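Packaging and Small Containers, Unit 2
Rigid plastic boxes for the kitchen and the workshop
Notes prepared by Radosław Zawadzka

Please read these notes before the practical session on 26th November. Bring one plastic container from home, clean and without food in it. If you have the lid, bring it also.

1. What we call the parts

In the last unit we spoke about glass jars, where the words are simple: body, neck, lid. With plastic boxes the words are less fixed, and students often use one word for three different things. In this course we will use the following.

Wall: the side of the box, from the base up to the rim.
Rim or lip: the top edge, usually thicker than the wall.
Ridge: a line raised on the wall. Several ridges together make the wall stiffer.
Tab: a flat piece which goes outward from the rim or from the lid.
Slot: a narrow opening cut through a part. If you can see the table through it, it is a slot. If you cannot, it is a groove.
Latch: a part which holds the lid closed. It may be separate or molded together with the wall.

2. Why the wall is not flat

A large flat wall of thin plastic bends easily when you press it with the thumb. The maker can use more material, but then the box is heavier and costs more. For a small shop such as Letar, which orders 1,000 boxes at one time, even a small difference in the wall is felt in the price. Ridges and rounded corners are the cheaper answer. A sharp corner is also difficult to clean, and cracks often start there.

The lip works in the same way. It goes all around the opening and keeps the shape of the box when the lid is off. Please compare a box with a lip and a cut drinking cup, and you will feel the difference at once.

3. Tabs and slots

A tab gives the fingers a place to hold. It can be part of the box or part of the lid, and from a single view we cannot always say which. When you make your notes, write first what you see (flat, frosted, wider than tall) and only after this write what you think it is for. Keep the two in separate columns.
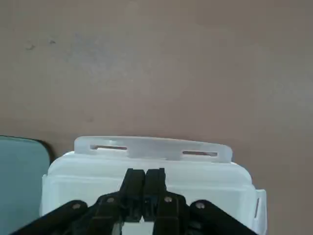 Fig. 1. Translucent white container with a slotted tab at the far side.

Look at the two slots in the tab and at the smooth part between them. A slot may receive a hook or a strap, or a part of the lid may pass through it. It also takes away some material, so the tab becomes weaker near the ends of the slot. In your drawing, show the rounded corners of the tab – many students draw them square from habit.

4. Practical work

Work in pairs. Each pair has 50 minutes.

Draw your container from the top, then from one side. Mark the rim, the ridges, and every tab, slot, and latch. Press the middle of each wall lightly and write down where it bends most. Do not force a latch that does not want to open.

If your container came with a lid, close it and open it again, first with two hands and then with one. Describe which finger does the work.

5. For the next unit

Read the Dastby handout on lids, pages 1 and 2. The drawings are handed in before we begin with hinges in January.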